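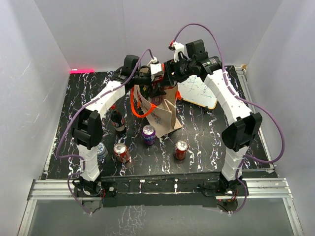 Bagging Drinks Without Wrecking the Bag

I have a low opinion of most packing advice. It tends to come from people with something to sell, usually a folding divider. I bought the Hivoda one, used it for a grocery run in January, and now it holds my seed packets. So take what follows as the leftovers, the handful of tricks that survived being tried in my own kitchen in Titwood.

Double bagging. Everybody swears by it. Two paper bags are stronger than one as long as both are dry, and that's the end of the good news. Cold bottles sweat, the bottom gets damp, and a damp double bag gives way pretty much the way a damp single one does. What I do is wipe the bottles with a dish towel before they go in and lay a folded section of newspaper across the bottom. Free, and it soaks up what the towel missed.

Heavy things at the bottom. Fine, sure. But "heavy at the bottom" gets repeated so often that people build one dense brick in the middle and leave the corners empty. Put the weight in the corners first and fill inward. Keep bottles upright, and put something soft between glass and glass. A rolled T-shirt does it. So does a bag of rice, if you're buying rice anyway.

Handles. I don't trust paper handles, twisted or flat, with drinks in the bag. Carry it from underneath. If it's too heavy to carry from underneath, it's two bags. 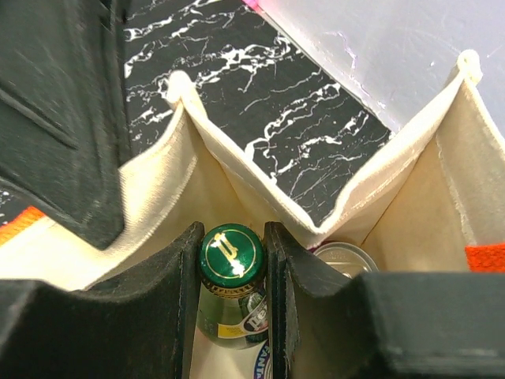 Canvas is another matter, and I'll admit I held out against it for years. It's better for glass. The bottom doesn't care about a little water and the straps hold. My complaint is the washing. Labels on these things say spot clean, and spot cleaning does nothing for spilled beer. I turn mine inside out, wash it cold, and hang it up by the bottom so the corners dry. It shrinks some. I have yet to see a canvas bag that didn't, whatever the tag said. Skip the fabric softener.

"Stiffening spray" for floppy bags: save your money. I tried Karakaya's on one side of an old tote and left the other side alone, and after a day I couldn't tell you which was which. A piece of cardboard cut to fit the bottom works, and when it gets gross you throw it out and cut another.

Cans are easier than people make them out to be. They stack, they don't need padding, and a dent is usually only a dent. The exception is a dent on the rim or the seam, and I leave those at the store.
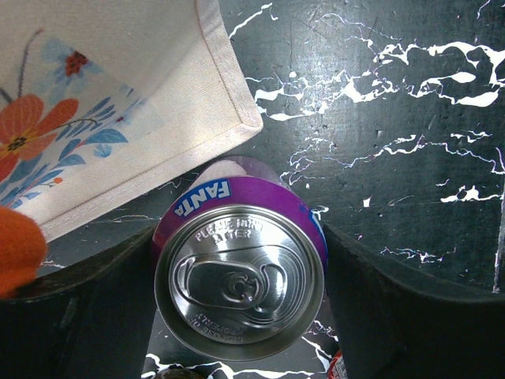
Grape Fanta, seen from the top.

Wiping the lids is one habit I make fun of in other people and do myself. Damp cloth, once around the rim, done. You don't need the special wipes. Norkach sells a tub of 300 and I can't see what they do that a dishcloth doesn't.

Freezing a can to chill it fast is bad advice that won't die. You will forget it. Use a bowl of water with ice and a good handful of salt, and turn the can now and then.

And please don't store drinks in the paper bag. It goes in the garage "for now," the floor is damp, and the next time you lift it the bottom stays where it was. 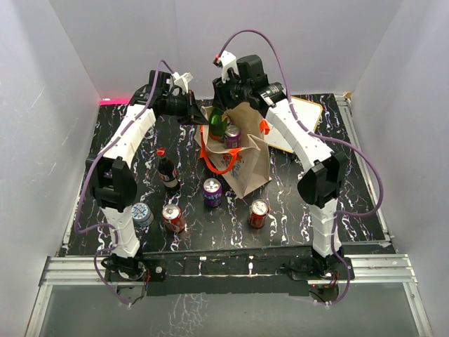

Niall Jardine: I'd argue with you on the newspaper. Mine always slides to one side on the way home and the wet spot ends up right where the paper isn't. I went back to a flat piece of cardboard in paper bags too, same as you do with the canvas, and I haven't lost one since.

Fair enough, though I'd want to know how long ago "since" was. Mine doesn't slide if I fold it a bit too big and let the edges run up the sides. I'll try cardboard on the next heavy load and update this page if it wins.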